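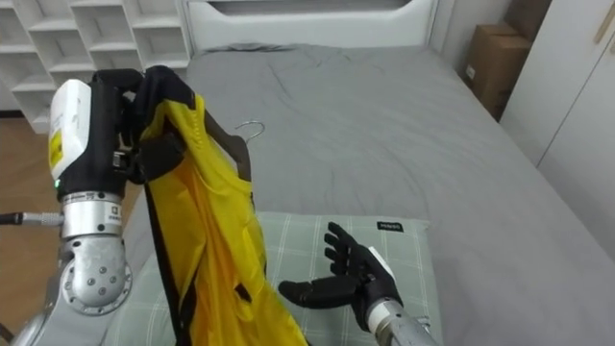
Progress report to the Dimitriou Fund: bedrooms at Julthorpe House
Period: until the end of February

With this report we inform you how the work in the bedrooms is going and what we have paid from your grant. The grant covers six bedrooms. The first one is furnished except for small things, and we write mostly about this one, as the others will follow the same plan.

1. Clothes and hangers

In our application we wrote that clothes in the old rooms were kept folded in bags, and that residents could not see what they had. Each new room gets white wardrobes and an open clothing rack. We bought 100 hangers from Skomus. For trying them we used different garments, among them a yellow one of shiny, light fabric with black trim. This kind of fabric slides easily, and we wanted to know if the shoulder bar is wide enough for it. Garments are laid on the bed first and put on the hanger there, and only afterwards carried to the rack. We will keep this order in the short guide for new residents.

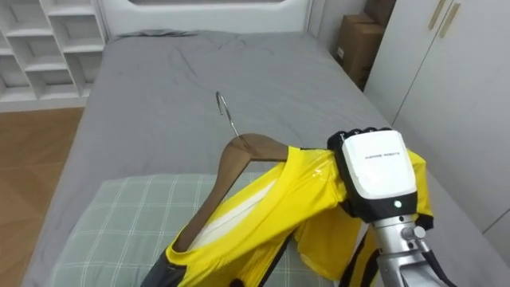 Edin Radonjić asked at our last meeting if hangers with a clip would be better for skirts and trousers, and said that he would not like to see the residents buying these from their own money. We agree with him. We have asked Skomus for a price and will send it to you before we order.

2. Bed and storage

The bed came from Rolter. It has a white headboard, and we chose grey for the sheets because marks from washing are less seen on it. The sheet covers the mattress well at the sides, but it still makes creases near the headboard. It is possible that one size smaller would sit better, and we will try this in the second room before we buy for all of them. 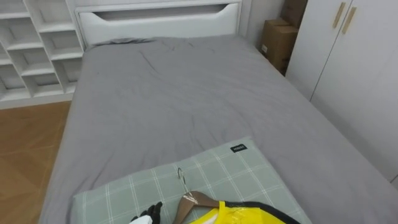

The open shelves next to the bed are left empty on purpose, so that each person can decide what to put there. The cardboard boxes in the corner by the wardrobe must still be taken away. The pillows are a pale grey-green and come with a small label, which we ask residents not to cut off.

The floor is light wood in a herringbone pattern. We ask all who work in the room to lift the furniture when they move it. The pine step at the corner of the bed was left unpainted.

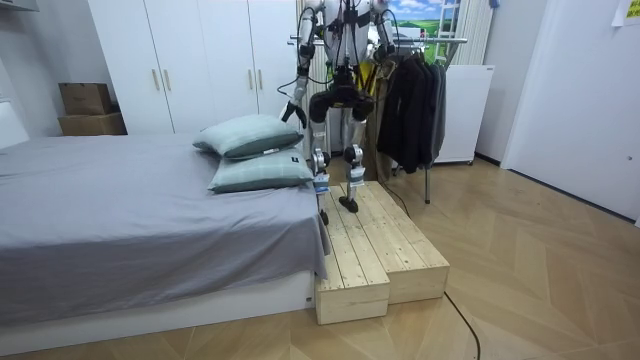

3. Costs

Spent on the first bedroom: £1,091
Kept back for clip hangers and smaller sheets: £200

The invoices are attached. The delivery from Rolter was charged separately and is already in the first sum.

4. Next steps

The second bedroom will be started when the wardrobes are delivered. We would like to ask for your permission to move the kept amount to this room if the clip hangers cost less than we expect. Please let us know your answer by e-mail, in the morning if you prefer to telephone.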